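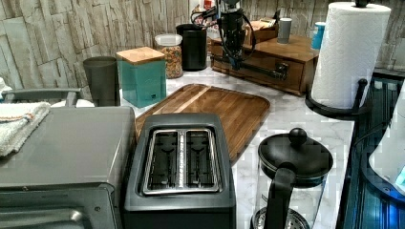

The Load Nobody Planned For

When the Hirklow apartments were wired, the kitchen was expected to run a refrigerator, a light, and perhaps a percolator. The electrical plans show one general circuit serving the counter, the dining area, and an outlet in the hall. All 79 units were built this way, and most stayed that way until rewiring began last April.

The building is ordinary for its age. Household outlets run at a nominal 120 volts, so the power available to a counter depends on how much current its wiring is allowed to carry. A breaker sets that limit. It does not care how many outlets sit downstream, and adding outlets adds no capacity.

Heating appliances are the main concern. A phone charger or a radio draws very little. Anything that makes heat from a resistance element draws close to its rated current for as long as the element is on, and most small cooking appliances are built to use a large share of what a single circuit can deliver. One runs without trouble. Two may trip the breaker, sometimes after several minutes, which leads people to blame the second appliance.

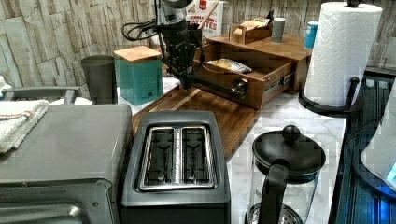
Why the breaker waits

A standard breaker has two trip mechanisms. The magnetic part responds almost at once to a short circuit. The thermal part is a bimetal strip that bends as it warms, and under a modest overload it takes time to bend far enough. The delay is deliberate. Motors draw a brief surge when they start, and a breaker without any delay would trip each time a compressor came on.

A long run slightly above the rating is harder on old wiring than a brief surge. Heat collects at the terminals, especially where a screw has loosened or where wires were pushed into the spring clips on the back of an outlet. In the first units opened at Hirklow, electricians from Mottram found browned insulation at 3 outlets, all of them on the counter wall.
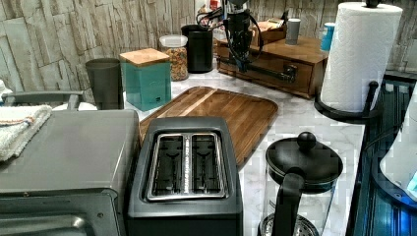 Toaster oven and two-slice toaster. Both are resistance loads.

Splitting the counter

The new layout gives each kitchen two counter circuits, with adjacent outlets fed alternately. The refrigerator has its own line. The range circuit, rated at 50 amps, was sound in most units and has been left in place. Ground-fault protection is now fitted at every counter outlet.

Alternating the feeds was the Mottram crew's preference. The first drawings, prepared by Arkel, put one circuit to the left of the sink and the other to the right. This uses less cable, but it assumes that residents will spread their appliances evenly.

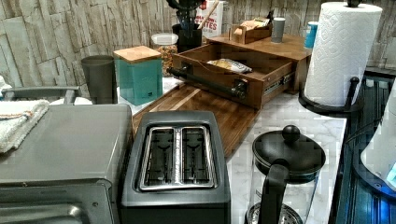 They rarely do. Heating appliances tend to gather at one end of the counter, near the bread and away from the sink, and a left-right split can leave one circuit overloaded and the other idle. With alternating feeds, neighboring outlets share the work. The faceplates carry a small printed letter so that residents can tell which circuit is which.

Panels were a separate problem. The original Gikance load centers had no spare positions, and each had to be replaced before any new circuit could be pulled. Work on the last stairwell is scheduled to finish in the spring, after the feeder inspection.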